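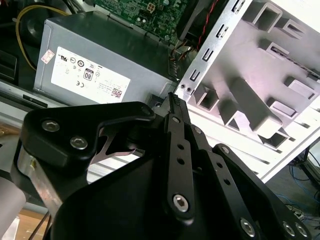 I have been writing and rewriting the same two pages of rules since July, and I think they're finally good enough to show people. They're our house rules for letting a robot arm reach into an open desktop computer. We take in old office machines, strip out whatever still works and sort the rest for scrap, and for a while now part of that stripping has been done with an arm and a two-finger gripper on the bench next to mine.

When I started, I figured somebody must have already written all this down. And sure, there's plenty to read about fences and light curtains and how fast an arm may move near a person (read it, please, it matters!). But a page that says "before the fingers go in next to a power supply, do these things"? I couldn't find one that fit a bench our size. So ours grew out of sticky notes, mostly mine, with a lot of red ink from Zamfira Cârstea, who runs the shop floor and has much less patience for my long sentences than you do.

Let me start with the rule we argued over the most: unplugged means unplugged and waited on. Every case that comes to the bench has the cord pulled, the front button held down, and then a wait. We write the time on a strip of tape on the side of the case, and the arm doesn't get a job until the wait is up. The power supply itself never gets opened. Not by the arm, not by me, not by anybody at our place. It comes out whole and goes in the gray tote whole. I've had people tell me that's wasteful, there's good copper in there. Fine. Somebody with the right setup can have the copper.

Next one. Read the label before the arm moves. I know, it sounds like nothing. But the power supply label is usually facing you once the side panel is off, with the CE mark and the 80 logo and all the little symbols, and that's the best moment to log it. Once the unit is sitting upside down in a tote with a pile of others you're not going to enjoy hunting for it. We log the make, the wattage if it's readable, and whether there are any other stickers on the housing. A sticker can mean a repair, or a test, or that somebody in an office had a bad afternoon. We don't guess which. We just write "sticker" and move on.

Then there's the gap rule, and this one is the reason the document exists at all. The tightest place we work is between the power supply and the drive cage. Hard metal on both sides, wires running down between them, and a motherboard right there at the end of the lane waiting to be scraped. The first version of the rule said "approach slowly," and Zamfira wrote next to it, "How slowly? Who decides?" She was right, it was a useless rule. A rule you can't check is just a mood.

So now it goes like this. The fingers stop outside the gap, every time, and the person at the bench looks in and says "clear" out loud. If there are loose wires crossing the gap, they get moved by hand first, with the arm parked and the stop button pressed. Then the arm goes in along the lane and only along the lane, no twisting at the wrist until the tip is past the cage. And when it comes out, it comes out the same way it went in. We had one job where the planned path home was different from the path in, and it hooked a bundle of wires and dragged the whole case a good way across the bench before I hit the button. Nothing broke that we hadn't already meant to throw away, but I didn't love my heart rate.

While I'm on wires: the gripper doesn't pull connectors. Some folks do this and I've seen clips where it goes great. Ours is a pinch grip with ridged tips, and what it does to a cheap latch is not pretty. People unplug, the arm lifts and carries. Splitting it that way made everything calmer, and the board connectors stay in one piece, which the buyers like.

Drive cages get their own paragraph because I have the scars. Stamped sheet metal has edges. All those slots and tabs and cut-outs are very handy for whoever screwed the drives in years ago, and they're also perfectly sized to catch a fingertip. We don't let the arm grip a cage by a slot. It grips by a flat outside face or it doesn't grip. And if a tip does get caught, nobody wiggles it free under power. Stop, release, ease it out by hand with gloves on. I was very casual about gloves until the second time.

The bench itself. Our original rule said "keep the work area tidy," and I'll let you imagine how well that went. The new wording names things: no cables lying where the arm's base or elbow can sweep them, no cups, no tools left inside a case. Cables on the floor were a separate fight. I said they were out of reach of the arm, and Zamfira said they weren't out of reach of my feet. They're in the rules.

Now the boring one that I'd keep if I could only keep a handful: bolts. A gripper like ours is plates and links and pins held together with hex bolts, and they work loose. Not dramatically, just a hair at a time, and you see it as a little slop at the fingertip. We put a dab of paint across each bolt head and onto the plate under it, and at the start of a shift you look for broken lines. It takes 2 minutes. If a line's broken you snug it up, repaint, and write it on the sheet. If the same bolt shows up again, the gripper comes off and we look at it properly.

And the sheet! Paper, on a clipboard, hanging from the bench. We tried a tablet and it was always charging somewhere else. We're on job 217 with this version of the rules, and the column I read most is the last one, "anything odd." People will write things there that they'd never bring up in a meeting. That column is where the rule about the path home came from, and the one about parking the arm before you reach in, even for a second, even when you're sure.

I still haven't settled what to do about cases that arrive dented. A bent cage can change the width of the gap, and right now the rule is that a person does those start to finish. Zamfira wants a simple gauge, a block of plastic you slide into the gap, and if it doesn't fit, the arm doesn't go. I like it, I just haven't made one yet. If you've got something like that at your shop, tell me what you cut it from and how wide you made it. I'll put up the full two pages once she's done with the red pen.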